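Culgate has confirmed "Ninau" as the second single from Ondrejka's album "Ternitz". Digital in August, 7-inch to follow. Notes on the versions below, for anyone keeping a discography.

1/ Writing credit is shared between the band and Eduard Hrubý, who also produced. The album credits list him as mixer only. Culgate says the single sleeve has the correct wording.

2/ The single edit drops the opening drone and comes in on the first vocal line. That removes 20 seconds. Tempo is unchanged at 66 bpm. The second chorus is the album take with the harmony pushed up in the mix. 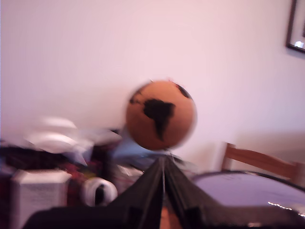

Globe, South America side.

3/ The 7-inch is limited to 2,000 copies and has the single edit on both sides, stereo on A and mono on B. I have only heard the mono as a file. It sounds like a fold-down of the stereo master, with the bass slightly heavy as a result.
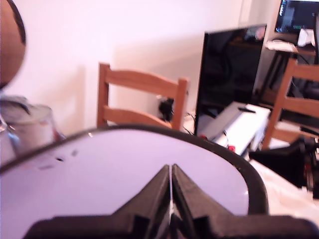
Troels Mikkelsen: Is the B-side a dedicated mono mix? The retailer listing says "mono mix" and the label page says "mono version".

4/ I would go with "version" until a mix credit turns up. Retailer copy is usually written before the masters are delivered.
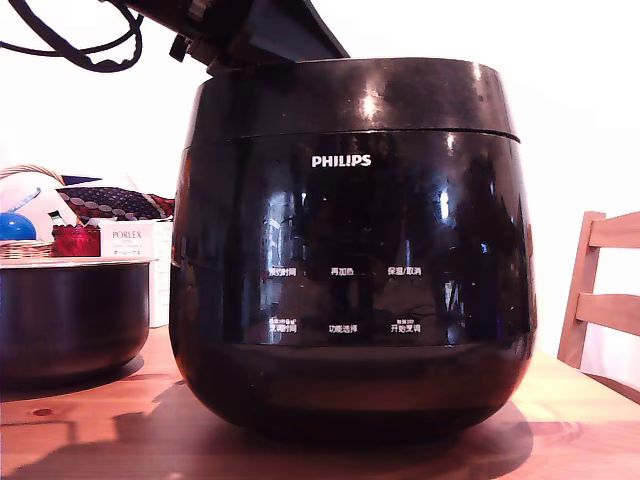 5/ Streaming metadata is the weak point. The edit and the album track currently share a title, with no suffix, so playlists pull in either one. My rice cooker has separate buttons for "reheat" and "start cooking", and a label could make the same distinction with the word "Edit" in brackets. Check the running time before logging a play.

6/ The earlier tour cassette had a demo of the song in a lower key, with a drum machine and no bridge. Run of 405.
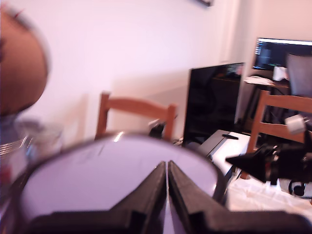

7/ The demo is not on the single in any format. Culgate lists it for the download bundle, under the working title "Ninau (Room)". Same recording as the cassette, new transfer, less hiss in the fade.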